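Subject: Re: [manip-list] Table task for the Cirnard entry, where we are
Date: 22nd October

Replying to the list so the new members can follow. The earlier message is quoted in pieces and my answers are under each.

> Could someone write down what the kitchen task is now? The wiki page still
> has the version from February and it talks about stacking blocks.

Yes, the wiki is out of date. The blocks have gone. The task for the Cirnard entry is on the kitchen table setup, with the toy food and dishes. The arm is asked to move one named piece of food, either from the table into a dish or out of a dish and on to the table. Everything else is meant to stay where it is. If it knocks another dish by more than a finger's width, the attempt is marked as a fail even if the food ends up in the right place.

The piece we have used most is the yellow one, with the small green dish in the middle as the place it goes to or comes from. The strawberries come next. One starts in the blue dish and one starts on the table beside it, so that "pick up the strawberry" isn't enough of an instruction and you have to say which.
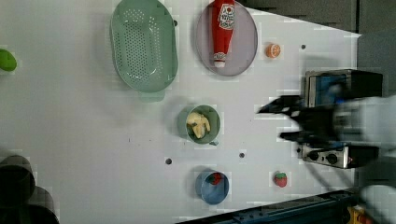
Please don't tidy the table between attempts unless you are starting a new layout. Last week two people reset things in different ways on the same evening and we ended up with a set of recordings labelled as one layout that were really a mixture. I have split them as well as I could from the notes, but a few are still in the "unsorted" folder and I would leave them out of any training run.

> How many good recordings have we got? I thought we were past a hundred but
> the folder on the lab machine only shows 41.

The 41 are the ones that have been checked. The full number is 142, counting those waiting to be checked and those in the unsorted folder. Skiker only lists a recording in the main folder once somebody has watched it through and ticked the box, and we have been slow with the ticking. If you have a spare half hour it is an easy job and can be done from home. Log in, open the queue, watch, and mark it as pass, fail or throw away. "Throw away" is for when the operator stopped halfway or the log is broken. A clean fail is still useful to us, so mark it as a fail and keep it.

When you mark a fail, put a word or two in the comment box. "Missed", "dropped" and "hit dish" cover most of them. Some older ones just say "bad" and I have had to watch them all again.

> Is the ketchup bottle part of the task or can it go back in the box? It
> rolls.

It stays, lying on the plate. The rules for the entry say there must be things on the table that aren't part of the instruction, and the bottle on the plate, the colander and the orange piece are ours. I agree that the bottle rolls if you put it straight on the table, so don't do that. On the plate it has been fine so far.

The oven isn't being used for anything yet. There was a plan to have the arm turn a knob, and I would still like to try it after the entry is in, but it needs a different grip and we haven't the time. Leave it where it is, please. If you do need to move it, tell the list, as it takes up a good part of the right-hand side and the operators have learnt to go over it.
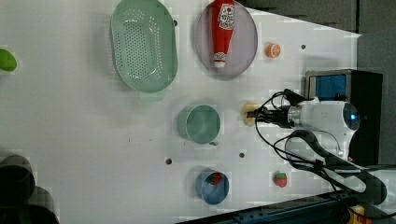 Skivley Student Robotics Club | Manipulation Group | Ratanaporn Building, ground floor

> I had my first go at driving the arm and found it very hard to get hold of
> things in the green dish. Is there a trick to it?

Mostly it is practice. Come in higher than you think you need to, stop, turn the wrist, and only then go down. Most beginners try to do the turn and the drop together and catch the rim. The dish is small and light, so once you touch it you have moved it. Open the fingers only as wide as the food needs. Wide open, they don't fit inside.

Also check the cables before you start. They hang from the gripper end, and if you turn the wrist a long way one way during the first attempt and never turn it back, they get tight. After every attempt, go to the home position with the button and not by hand.

> Do we still have to have two people there?

Yes. One drives and one stands by the stop button. That is the building's rule as well as ours. The person on the button shouldn't be checking recordings at the same time.

Things still to do before the entry goes in:

Clear the checking queue. This is the main one.

Record the strawberry instructions again with the new wording. The old wording was "the strawberry on the right", which depends on where you are sitting. The new wording is "the strawberry on the table" and "the strawberry in the blue dish".

Replace the wiki page. I will do a first version and would like somebody who has only just joined to read it and tell me what is missing.

Book the room for the test run. We need three evenings and have only one so far. A full test takes some five hours with resets, and the building closes at ten, so a late start is no use.

Sessions are open to all members, including those who haven't driven before, but you need to have done the safety form. Blank forms are in the tray by the door. If you did one last year you have to do it again.

One more thing. The key to the cupboard wasn't in its usual place when I came in yesterday. If it is in your coat pocket, please bring it back.

manip-list, Skivley Student Robotics Club
To leave this list, send a blank message with "unsubscribe" as the subject.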